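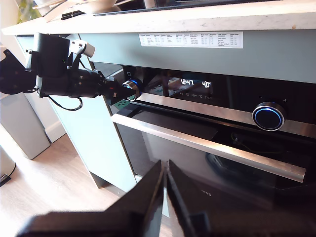
# About Sustex

Sustex writes and maintains working rules for robots that operate household appliances. We are based in Rudville, where we keep a test kitchen with standard built-in units. Manufacturers, research labs and care providers use our rules when they plan trials, train operators or compare results between sites.

Our main publication is the Rennie Code, now in its fourth edition. It covers knobs, buttons, touch panels, doors and drawers. The code applies to two-fingered grippers on one-arm and two-arm systems. It doesn't cover mobile bases or open flame.

## What the code asks for

Each control on an appliance is treated as a separate task with its own entry. An entry states the approach direction, the permitted contact surfaces, the force limit and the condition for release. For ovens, the following rules apply to every entry:

- The readout is recorded before first contact and again after release.
- With two arms in use, only one may touch the appliance unless the entry says otherwise.
- Handles and glass are not used as supports.
- A trial ends on any unplanned contact - a restart gets a new record number.
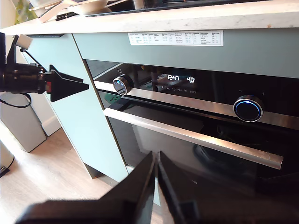 *Built-in oven, display reading 12:47 and 40°. Section 4 of the code deals with ovens.*

## How we work

A rule starts as a draft and is run in the test kitchen for at least 60 trials per control type. Drafts that give different results with different operators go back for rewording. The trial archive holds 3,582 records, and each one is tied to the edition of the code in force when it was made. Older records are kept as they are and are not converted.

Rotary controls take up the largest share of the archive. The entry for a rotary knob is split into these stages:

1. Approach with the fingers open, along the axis of the knob where the space allows.
2. Stop short of contact and confirm the knob position from a still view. Blurred views are not accepted as confirmation.
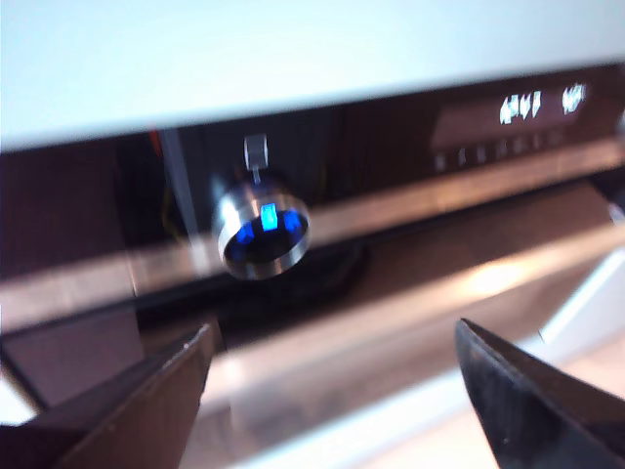 3. Close on the rim with even force on both sides. The face of the knob is kept clear.
4. Turn in the steps given in the entry, then hold.
5. Open fully before withdrawing.

## Services

We review trial plans, audit finished trials against the code and run operator courses in Rudville. Members also have access to Haneler, our record-keeping tool, which stores up to 3,000 trials per site and flags missing fields before a record can be closed. Audit reports go to the client only. We do not publish rankings of robots or appliances.
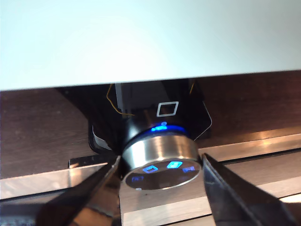

**Can a site use the code without being a member?**

The text of the code is open to any site, and membership is required only for audits and for access to Haneler.

## Contact

Questions about an entry should give the edition, section and control type. Proposed changes are collected until the end of March and considered for the next edition.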